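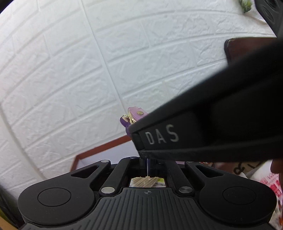

Norkosel Makerspace – Robotics Bench Group

The hand-held gripper is back together and in use again after three weeks in pieces on the end bench. Members who last saw it in September will notice that the linkage has been rebuilt. The two rounded housings were kept. The angled arms with the triangular cutouts were reprinted in black, and the metal caps went back on over new pivot pins.

The old pins had worn enough that the arms could be rocked sideways by hand. Araceli Arriaga measured the play, ordered replacements from Hidon, and reamed the holes to suit. She ran the new set through 200 open and close cycles at the bench and checked it again afterward. Two pins needed a second washer. The rest were left alone.

Total spent was $78, most of it on pins and filament. The group had set aside more than that, and the balance will go toward a spare set of links. If you have black filament left over from another project, put it in the bin marked Nartey and write the type on the spool. Unlabeled spools will not be used for moving parts.

A few notes for anyone taking the gripper off the shelf:

Close it slowly the first few times. The action is stiffer than it was.
Do not oil the pivots. The washers are meant to run dry.
Check the caps before and after. If one turns under your thumb, tighten it and write it in the log.
Small soft things are still hard to pick up. Bags and wrappers tend to fold into the linkage, so come at them from above and keep your free hand clear.

Tenavcombe, the name we are using for the grasping project as a whole, has 21 household items on its list. Anything on the list can be tried at home or at the shop, against any background you like, as long as you log what you tried and how it went. The log sheet is in the top drawer.

Next up is the ribbed plate between the housings. The plan is to print a shorter version in December and try both. Araceli has the drawings and would like a second person to look over the screw spacing before she prints. Bench hours start at 6:30 p.m.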